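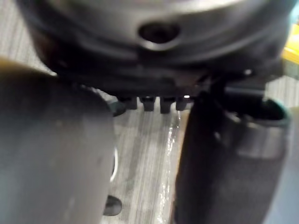 A reader of last term's handout wrote in to say that the Skollus kit looked dear for a teaching lab, and asked whether a pair of plain two-finger grippers would not do the same job for less money. For picking up and putting down, they would. The question for this unit is what you get for the extra cost, and whether a given buyer needs it.

Last updated: 22 April 2022
Home | Modules | Handouts | Lab bookings | Contact
Print this page | E-mail this page

Unit 8: Reviewing a two-arm handling kit

The product under review is the Skollus two-arm kit, sold by Sastis. You may be asked to compare it with the Flostetari bench cell, so keep your notes from the previous unit.

1. What is on offer

The buyer gets two arms on a shared body, a controller and the Kwan software for teaching and replaying movements. Hands are ordered separately. The choice is between a two-finger gripper and a multi-fingered hand, and this choice affects the price more than anything else on the order form. Benches, trays and guarding are not part of the kit.

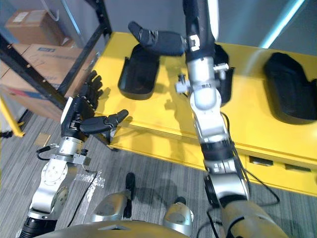

Sastis offers the kit in two ways. It can be bought outright with one year of support, or hired by the term with support included. Hire suits a course that runs once a year. A firm with steady work will normally buy. Read the support terms before you compare prices - a visit to site is charged extra under both plans after the first December.

2. What to look at in a review

Start with the task. Curved plastic shells are a fair test for a hand, as they have few flat faces to hold and will turn if the grip is off centre. A square carton tells you much less.

Then look at reach. Both arms should be able to work over the same part of the bench without one blocking the other. Mark out the shared area on paper before you write any movements. Check where the cables go when the wrist turns, and leave slack for it.

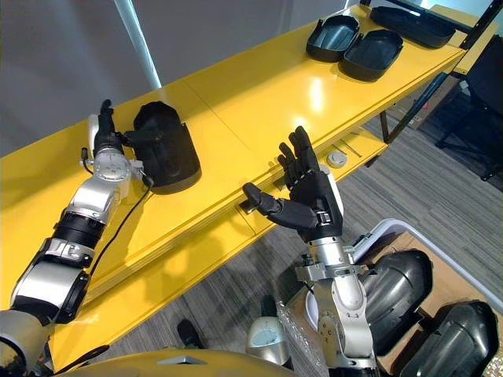 Set-up time should be recorded apart from running time. In our own trial, a new part took 62 minutes to teach with the multi-fingered hand. We then ran 400 cycles in blocks of 100, with the grip settings checked between blocks. Keep to the same block length in your own report so that results can be compared.

Note every stop, even a short one, and say who or what cleared it. A stop cleared by a person counts against the kit. A stop that the software cleared on its own is listed separately.

3. Written work

Write two pages on whether a small packing firm should buy, hire or leave the kit alone. State which hand you would order and why. Prices are on the Sastis sheet given out in the lecture - use those and not the figures in the older brochure. Drawings may go on a third page.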